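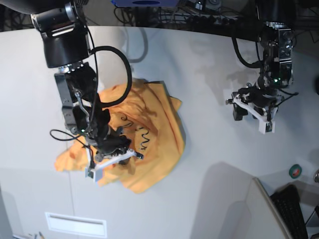 I have read the release notes for the new Ramalho planner three times now and I still don't know what "cloth-aware" means. Melahat Tokgöz forwarded them to me in April with the subject line "this fixes us?" and I appreciated the question mark.

Our folding stack is a policy that looks at the camera images and spits out a chunk of joint targets for both arms, and under it a plain old controller that tries to follow them. Ramalho wants to sit between the two. It takes the chunk, checks it against a model of the fabric, and rewrites whatever it doesn't like. The claim is fewer missed grasps. The number in the notes comes from 1,000 folds in simulation, and I have never met a simulated T-shirt that behaved like one.

So I ran it. I did 168 attempts on flattening a crumpled cloth, half with the planner and half without, same start poses as near as I could manage by hand (which isn't very near). With the planner on, the arms look calmer. They slow down before contact and they don't twitch at chunk boundaries. People walking past said it looked better. It finished exactly two more cloths than the bare policy did. I wouldn't bet lunch on that difference.

What bothers me more is the logging. When Ramalho rewrites a target it saves the new one and throws the old one away, so when a finger closes on nothing I can't tell whose idea it was. I patched it to keep both. In 106 of the attempts I went back through, most of the rewrites were a few millimeters in height above the table, and I can get that with a clamp and one line of config.

Iason Giannakopoulos thinks I'm being unfair and that the fabric model needs tuning for heavier material. Maybe. It has a stiffness setting, a friction setting and a third one called "compliance prior" that the docs define as the prior on compliance. I moved it up and down for an afternoon and saw no change I could trust.

The smoothing is good, I'll give them that. I've pulled it out and kept it in our own controller, with the planner switched off. The patch for the logs is on our branch if anyone wants it. It breaks replay on the older recordings and I haven't looked into why.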